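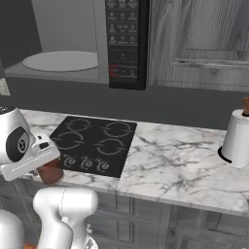
Fig. 1. Simulated kitchen station: gripper holding a cup near the front edge of the cooktop.

Search this course Enter keywords Go

Work and Automation, Unit 4: The Break Kitchen at Vorkham
Handout, 14/10/2024
Instructor: Jessie Lamont

I love this case because it is so small. Vorkham is an office site with 400 employees and 2 shared kitchens. The job we are studying is clearing and resetting those kitchens. Most of you have done some version of it at home, so you already know more about it than you think!

The project, called Stollora, starts in simulation. A cup has to be picked up, held level and set down somewhere sensible, and on a counter like the one in Fig. 1 there are burners, knobs and a paper towel holder to keep clear of. The team logged 2,780 practice runs before February, when the first arm went into a real kitchen.

What changed for the staff

Baltasar Garrido had run the kitchens for years. Before Stollora, his shift was mostly cups and wiping. Now he decides what the arm may touch, restocks, and deals with whatever it leaves behind. He wrote 109 notes for the developers in his first season with it, and they are wonderful reading — blunt, exact, full of things no floor plan would show. People leave spoons standing in cups. They park a mug on the stove while they talk.

Look closely at these points when you read the notes:

- Which parts of his knowledge became rules in the software, and which stayed with him?
- His job title and pay grade did not change. Should they have?
- Two evening cleaners lost kitchen hours and were offered floor work. One took it. Where does that show up in the project report?

Terms: task allocation, tacit knowledge, exception handling, deskilling.

For next time: spend ten minutes watching a shared kitchen and write down every small decision someone makes with a cup. Bring a page, handwritten is fine. We will compare lists before we get to the Odeo warehouse case.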